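宿泊施設「Pustby」では、客室と共用部の清掃・整備を担当するパートスタッフを募集しています。あわせて、館内の家具や布製品の手入れを受け持つ補修担当も若干名募集します。応募は5月末まで受け付けますが、採用枠が埋まった時点で締め切ります。

## 施設について

Pustbyは、もとは保養所だった建物を改装した小規模な宿です。本館と、庭をはさんだ別館「Vitard」の二棟に分かれています。客室は二棟合わせて18室、食堂は本館の一階にあります。連泊の方が多く、長い方は一か月ほど滞在されます。

別館Vitardは貸切での利用が中心で、家族の集まり、少人数の研修、音楽の合宿などに使われています。利用のない日は窓を開けて風を通し、寝具の入れ替えや床の手入れを行います。冬は薪ストーブを使うため、灰の片付けも清掃の仕事に含まれます。

家具は新品でそろえず、前の持ち主から引き継いだものや、古道具店で買い足したものを直しながら使っています。そのため部屋ごとに椅子の高さも布地も違います。同じ洗剤、同じ道具ですべて済む職場ではありませんので、その点をご承知のうえでご応募ください。

## 募集する仕事

### 1.清掃・客室整備(パート、4名)

主な仕事は次のとおりです。

- チェックアウト後の客室清掃、ベッドメイク
- 浴室、洗面所、トイレの清掃と備品補充
- 廊下、階段、談話室、食堂の清掃
- リネン類の仕分け、業者への引き渡し
- 忘れ物の記録と保管
- 季節ごとの飾りつけと片付け

客室は二人一組で回ります。一組が一日に受け持つのは4室から5室です。慣れるまでは先輩スタッフと組み、担当する部屋数も少なくします。最初の二週間は本館のみ、その後に別館の仕事を覚えていただきます。

ベッドメイクには決まった手順があります。経験者の方も、シーツの角の折り方と毛布の向きは当施設のやり方に合わせてください。手順書は事務室に置いてあり、勤務時間内に読む時間を取ります。

### 2.家具・布製品の補修担当(パート、1名から2名)

主な仕事は次のとおりです。

- 椅子、ソファ、クッションの点検とブラッシング
- しみ抜き、ほつれの縫い直し、飾りひもの付け直し
- カーテンの丈直し、フックの交換
- 木部のから拭き、ワックスがけ、小さな傷の補修
- 外部の張り替え業者「Deák」との連絡、搬出入の立ち会い

張り替えや骨組みの修理など大がかりなものはDeákに依頼しています。館内で行うのは、業者に出すまでもない手直しと、傷みを早く見つけるための点検です。点検の結果は台帳に記入します。台帳に載っている家具と布製品は現在941点で、それぞれに番号札が付いています。番号札が外れているものを見つけた場合は、その場で付け直さず、まず台帳と照らし合わせてください。

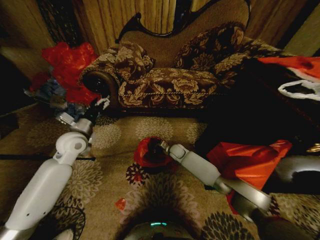
*茶系の花柄の布を張ったソファ。背の上部は彫りのある木枠、座面の前側に金色の飾りひもが付いています。*

布張りの家具に水拭きは行いません。やわらかいブラシで布目に沿ってほこりを落とし、弱い吸引で仕上げます。彫りのある部分は、布では届かないところが残りますので、筆を使います。しみを見つけたときは、こすらずに乾いた白い布を当て、場所と大きさを台帳に書いてから補修担当へ回してください。清掃スタッフの方にも、この手順だけは最初に覚えていただきます。

飾りひもは引っかかりやすく、衣服のボタンや掃除機のノズルで浮くことがあります。浮いた部分を接着剤で留めることは禁止です。糸で留め直すか、長さが足りない場合はひもごと取り替えます。替えのひもは色と太さで分けて作業室の引き出しに入れてあります。

## 勤務条件

| 項目 | 清掃・客室整備 | 補修担当 |
|---|---|---|
| 勤務時間 | 9時30分から14時30分 | 10時から16時 |
| 休憩 | 30分 | 45分 |
| 勤務日数 | 週3日から5日 | 週2日から3日 |
| 時給 | 1,180円 | 1,350円 |
| 試用期間 | 2か月(時給同額) | 2か月(時給同額) |
| 雇用期間 | 6か月ごとの更新 | 6か月ごとの更新 |

勤務日は前の月の20日までに希望を出していただき、25日に翌月分の表を配ります。連休と8月は予約が集中しますので、この時期にまったく入れない方は、面接の際にお申し出ください。採用しないという意味ではなく、人員の配分を決めるために伺います。

早番として7時から食堂の準備を手伝う日を設けることもできます。希望者のみで、8時までの1時間は時給に300円を加算します。

## 待遇

- 交通費支給(月額の上限あり)
- 自動車、バイク、自転車での通勤可(駐車場無料)
- 雇用保険、労災保険、条件を満たす場合は社会保険に加入
- 有給休暇(法定どおり)
- エプロン、手袋、作業靴を貸与
- 食堂の昼食を1食350円で利用可
- 別館Vitardの空室を年2回まで割引で利用可

昼食は前日の15時までに申し込んでください。弁当の持ち込みもできます。休憩室に冷蔵庫と電子レンジがあります。

## 応募できる方

年齢、学歴、性別は問いません。清掃の仕事は未経験の方でも応募できます。階段の上り下りがあり、リネンの袋など10キロほどの荷物を持つことがあります。本館にエレベーターはありますが、別館にはありません。腰や膝に不安のある方は、面接のときにご相談ください。本館のみの勤務にできる場合があります。

補修担当は、次のいずれかに当てはまる方を優先します。

- 縫製、洋裁、和裁の経験がある
- 椅子張り、家具製作、表具などの仕事に就いたことがある
- クリーニング店などでしみ抜きを担当したことがある

資格は必要ありません。趣味で続けてこられた方も、作ったものや直したものの写真をお持ちいただければ経験として扱います。ミシンは職業用が1台あり、厚手の布にも使えます。手縫いの道具は使い慣れたものをお持ちいただいてもかまいません。

香りの強い柔軟剤や香水は、勤務中はお控えください。宿泊のお客様に香料が苦手な方がおられます。

## 研修

採用後、最初の勤務日に2時間の説明会を行います。内容は、館内の案内、薬剤の扱い、避難経路の確認、個人情報の取り扱いです。説明会の時間にも時給をお支払いします。

補修担当の方には、このほかにDeákの工房で半日の見学があります。張り地をはがした状態の椅子を見て、どこまでを館内で直し、どこから業者に出すかの線引きを確認します。工房までは当施設の車で往復します。

## 応募から採用まで

1. 電話または郵送でご応募ください。電話の受付は10時から17時です。
2. 書類が届いてから7日以内に、面接の日時をご連絡します。
3. 面接は本館の談話室で行います。時間は30分程度です。
4. 補修担当に応募された方には、面接のあとに簡単な実技をお願いします。布の端を縫い留める作業で、道具はこちらで用意します。
5. 結果は面接から10日以内に、合否にかかわらず電話でお知らせします。

郵送の場合は、履歴書(写真貼付)に、希望の職種、週に働ける日数、勤務を始められる時期を書き添えてください。履歴書は市販の様式でも手書きでもかまいません。いただいた書類は選考のみに使い、採用に至らなかった方の分は返送します。

職場の見学だけのご希望も受け付けています。お客様の少ない13時から14時の間にご案内しますので、前日までにお電話ください。

## 通勤について

最寄りのバス停は「Jesow前」です。バス停から正門までは628メートルで、途中に坂があります。冬の朝は路面が凍ることがありますので、滑りにくい靴でお越しください。バスは1時間に2本で、始業の15分前に着く便があります。

車の場合は正門を通り過ぎ、次の角を左に入った従業員用の駐車場をご利用ください。正門前の駐車場は宿泊のお客様専用です。面接の日も同じ場所に停めていただき、通用口の呼び鈴を押してください。

## 問い合わせ

Pustby 管理事務室 採用係
電話は代表番号におかけのうえ、内線831をお申し付けください。
留守番電話の場合は、お名前と電話番号、希望の職種を残していただければ、翌営業日の17時までに折り返します。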